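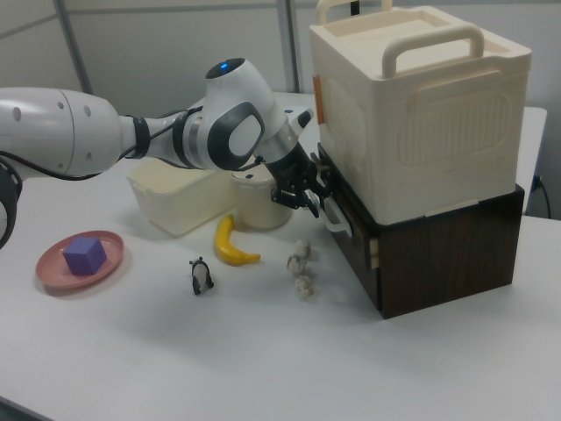 Dark brown wooden drawer box, small white handle.

Drawer sizing notes, continued. Measure the inside depth of the cabinet first, then subtract 5 mm. The listed depth on the Gelden boxes includes the front panel.

Handle screws: Rarkham supplies one length only. On a thin front they bottom out before the handle is tight. Add a washer or cut them down.

2/ Load. My shelf limit is 500 g per small box. Past that the base starts to sag and rubs on the box underneath. Paper is the usual culprit. A stack of 800 index cards goes in the bottom row.

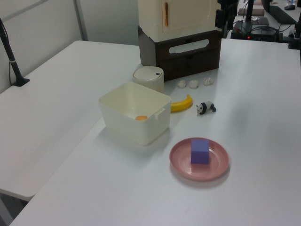

Open bin, cream plastic, rounded corners.

3/ Open bins are for anything used daily. Drawers are for the rest. Lids slow people down and end up on the floor.

4/ Labels: Lullwood matte tape, black on white, upper left corner. Gloss tape peeled within a week in December. Tóth spacing chart still applies for rows of 2 or more.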